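Can a Robot Do Your Dishes Yet? Kitchen Tips for the Hopeful

I get this question more than any other since I started the kitchen page: should I hold off on a new dishwasher, because the robots are coming? I love this question! I have been reading everything I can find on home robots since May, and I'm more excited than ever. But buy the dishwasher.

Mugs are the chore I watch for. A mug is slick, hollow and round, and it has to go into the rack open end down. You and I do that half asleep. For a machine it's a whole string of little decisions: open wide enough, get one finger inside the rim and one outside, squeeze, tip the thing over, let go in the right place. A lot of the practice happens in simulation first, where a dropped cup costs nothing (I wish I could say that for my blue set).

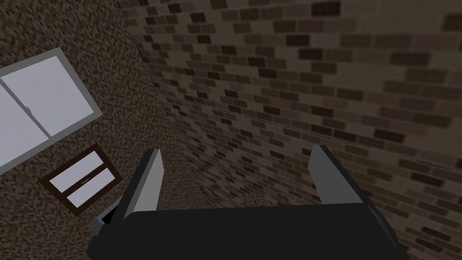 Open fingers first, then the mug by its rim, tilted mouth down.

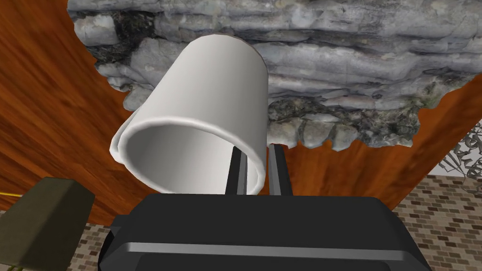

Solange Masson wrote in to say she doesn't care one bit about mugs and wants to know who is going to scrub the roasting pan. Give her a machine that can feel baked-on grease through a sponge, she says, and she'll clear a whole counter for it. Until then she is sticking with baking soda and an overnight soak.

Fair enough, Solange! Scrubbing is much harder than lifting. You push, you feel it catch, you push more. I'd put pans near the bottom of the list, along with fitted sheets and anything involving a trash bag.

Where I'd look for help sooner is sorting and putting away. Plastic cups, cans, boxes of pasta, all the sturdy stuff that lives in the same spot every day. And you can get your kitchen ready for that now, with the nice side effect that it works better for people too:

Give every mug its own space on the shelf, with enough room for two fingers on either side.

Stop stacking cups inside each other. They stick, and pulling them apart takes two hands and some swearing.

Keep one stretch of counter clear next to the sink. Mine is 28 inches and I guard it.

Swap slippery shelf paper for a rubbery liner so things stay where you set them.

Load the rack the same way every time, mugs on the outside rows, bowls in the center.

I tried that last one for 18 days and unloading got so much quicker that my husband started doing it without being asked. Next week, cutting boards: how to oil them, and when to give up and sand.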